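Slow Leaks: What We Learned From a Semester of Bike Tires

June 16, 2023

Our project started with a flat tire in January and a simple question: how fast does a parked bike lose air? We love riding to campus, and we had all heard different answers, so we decided to find out for ourselves!

We compared two kinds of inner tube, the Piltex butyl tube and the much lighter Cluta latex tube. All the bikes stood in the covered rack behind the Granström building, and we wrote down 131 pressure readings in total. Every tire began at 77 psi. We checked each one in the morning before class, which meant some very cold fingers at first (but we got quick at it).

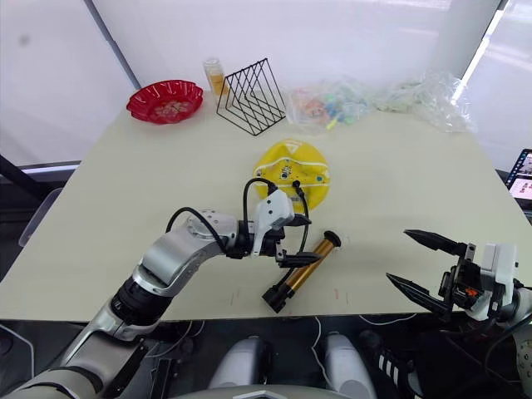

Figure 1. A tool resembling a bicycle pump, with a gold-colored metallic tube, lying on a beige table.

The latex tubes surprised us most. They dropped so quickly that we had to top them up nearly every morning, while the butyl tubes stayed rideable for 2 weeks. Cold nights lowered the numbers for both kinds, and we had to throw out 12 early readings taken with a loose gauge head. That left us with 119 good ones, plenty for the graphs in our appendix.

We also made a small wall chart for the Nurnetti bike club, showing how often to check each type of tube. They hung it up the same day, which made us really happy! Next year we would love to repeat the test with wider tires and lower pressures, and to start in the fall so that we catch the first frost. The full table of readings is in the appendix, sorted by tube type.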